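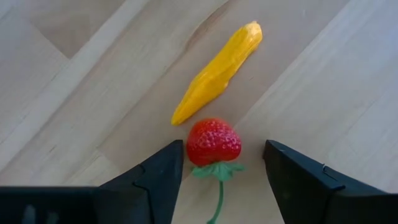

Unit 3: Registration, Packages and Capacity

Courses > Event Management > Small Professional Conferences > Unit 3

Overview | Reading | Units | Assignments | Contact

Notes for the March session. Instructor: Noman Mengal, Fludonthorpe

Bring the worksheet from the last unit. We will need the draft program and the room list, and the notes below assume you have both. The running case is again the Wusow conference, a two-day residential meeting for family therapists and social workers held at Memon Hall. It has one main hall, a dining room, a set of smaller workshop rooms and bedrooms in a separate building across the parking lot.

1. What a registration type is

A registration type is a promise. When someone picks "two days with dinner and one night," the organizer has agreed to a seat in the hall on both days, a place at the dinner and a bed. Each of these comes out of a different supply. Seats are limited by the room, dinner by the kitchen and the tables, and beds by the contract with the venue.

Students often draw up the list of types first and check the supplies afterward. Do it in the other order. Write down every supply and its limit, then decide which combinations you can sell.

For Wusow the supplies were:

- seats in the main hall, day one
- seats in the main hall, day two
- places in each workshop
- lunches, day one and day two
- places at the dinner
- bedrooms, single and twin

Day one and day two are listed separately even though the hall is the same size on both days. People with a one-day ticket do not divide evenly between the days. If the main speaker is on the first morning, that day fills and the second has gaps.

2. Keeping the list short

Every extra type has to be explained on the web page, set up on the form, checked against payments and printed on a badge. A small conference can usually manage with these:

- full conference, residential
- full conference, nonresidential
- one day (choose which)
- student or trainee, nonresidential

The dinner can be an add-on for everyone who does not have the residential package. Resist building a separate type for each case that comes in by email. If a speaker wants to bring a partner to the dinner, sell one dinner add-on. You do not need a "speaker's partner" type.

In the first Wusow draft there were 19 registration types. Many differed only in whether lunch was included on the second day. The final form had the four above plus the dinner, and lunch was included for anyone attending that day. The kitchen prepared some lunches that were not eaten, but the desk did not have to check lunch tickets.

3. When one package sells out

The residential package nearly always goes first at a meeting like this. Members travel a long way and their employers prefer to pay one invoice. When the bedrooms are gone, there may still be plenty of room in the hall, and your message has to say so clearly. A notice that says only "sold out" will stop people who would have come without a room.

Put the available choice in the first line. Compare:

(a) The residential package is sold out. Please see the venue page for further information.

(b) You can still register for both days without a room. All bedrooms at the venue are now taken. The dinner is still open and can be added on the form.

Version (b) is longer and brings in fewer emails. It should appear on the registration page, at the top of the form and in the next members' email, and the wording should be the same in all three. Change the form first. If the email goes out while the form still offers rooms, somebody will book one.

You should also have a list of other places to stay. For Wusow the organizers listed two hotels in Flatthorpe and gave the last bus time from Memon Hall. They did not negotiate a rate. If you list hotels without a rate, say plainly that delegates book and pay for themselves, and that your cancellation terms do not cover those bookings.

4. Waiting lists

Open a waiting list only if you mean to use it. Decide these points beforehand and write them down where the whole team can find them:

- whether the list is for the package or for the bed alone
- who makes the offer, and by what route
- how long the person has to answer
- what happens to the nonresidential place they may already hold

The last point causes the most trouble. Suppose a delegate has paid for a nonresidential place and is also waiting for a room. When a room comes free, she should pay the difference. She should not have to cancel and register again. Check whether your form can do this. Many cannot, and then it is an invoice written by hand.

A fair system offers rooms in the order people joined the list. If you hold some rooms back for speakers or for people with access needs, say on the page that you do. Do not say how many.

5. Access and dietary questions

Ask on the form, once, in an open box. Tick boxes for diets are useful to the kitchen but they miss things, so use both. For access, one question is enough: "Is there anything we should arrange so that you can take part fully?" Somebody must read every answer within a few days and reply to the person by name. An unanswered access question is worse than not having asked.

Note for this particular field: people who work with families may ask whether case material will be shown, and whether video of sessions will be used. Treat that as a program question and pass it to the session chair. Delegates may need to agree to confidentiality terms before they enter the room. The agreement should be part of registration, not a sheet passed around at the door.

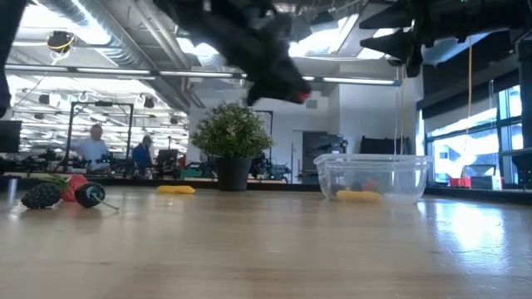

6. Workshop allocation

Hall seats are simple compared with workshops. A person registers for the conference and then also chooses from parallel sessions, each with its own limit. There are two common methods.

First come, first served at registration. It is easy to run, and delegates know at once what they have. It favors people whose employers approve travel quickly.

Ranked choices, allocated later. Each person lists a first, second and third choice and the organizer assigns places after a closing date. It is fairer, but it takes an afternoon of work and produces complaints from everyone who got their third choice.

Wusow used the first method for most workshops and held back 15 places in the most popular one until the trainee deadline had passed. Those places went to trainees first, then to anyone. That is a reasonable compromise, and it can be described on the page in two sentences.

Whichever method you use, print the workshop on the badge. Do not rely on people to remember a choice they made in the winter.

7. Cancellation terms

Terms should be short enough to be read. They need to cover:

- the last date for a refund, and how much is kept for administration
- whether a place may be passed to a colleague
- what happens if the organizer cancels
- what happens if a named speaker withdraws

Name changes should be free until the badges are printed. A full hall is better than a kept fee. For the residential package, check your dates against the venue contract. If the venue stops releasing rooms on a certain day, your refund date for rooms has to fall before it - leave at least a week for the office to process late requests.

Speakers do withdraw. Most terms say that the organizer may change the program and that a change of speaker is not a ground for refund. It is fair to say this, provided the replacement is announced promptly to everyone who has paid.

8. The weekly count

From the day registration opens, one person produces the same short table every week. It shows each supply, its limit, the number committed and the number left. The table counts supplies and not registration types. A residential delegate appears on several lines, a one-day delegate on fewer.

Include unpaid registrations in the committed column but show them separately as well. An employer's purchase order can take many weeks and is usually good. A personal registration that has stayed unpaid for a month usually is not. Write to the person before you release the place.

9. Exercise for this unit

Work in pairs. Using your own venue from Unit 2:

(i) List the supplies and their limits.
(ii) Write no more than five registration types, and mark which supplies each one uses.
(iii) Assume that the bedrooms have sold out and the hall is half full. Write the notice for the web page, the top of the form and the members' email.
(iv) Draft cancellation terms that fit on half a page.

Hand in (ii) and (iii). Keep (i), as it will be needed for the budget in Unit 4. Papers go in the tray outside Room 19 by 4 p.m.

Reading: course pack, the chapter on delegate communication, and the Memon Hall sample contract. Skip the appendix on exhibitors for now.

Comments

petra_l
In section 2, if lunch is included for one-day people, do speakers who only come for their own session count as a lunch? Ours always stay for it.

N. Mengal
Yes, count them. Put speakers in the table as a separate row under each supply so you can see how many places they use.

Dunstan R.
We tried ranked choices for our training day and the complaints were as described. Went back to first come the year after. The part about holding places for trainees is useful, thank you.

kvh
Is the Unit 2 worksheet still online? The link on the Units page goes to Unit 1 for me.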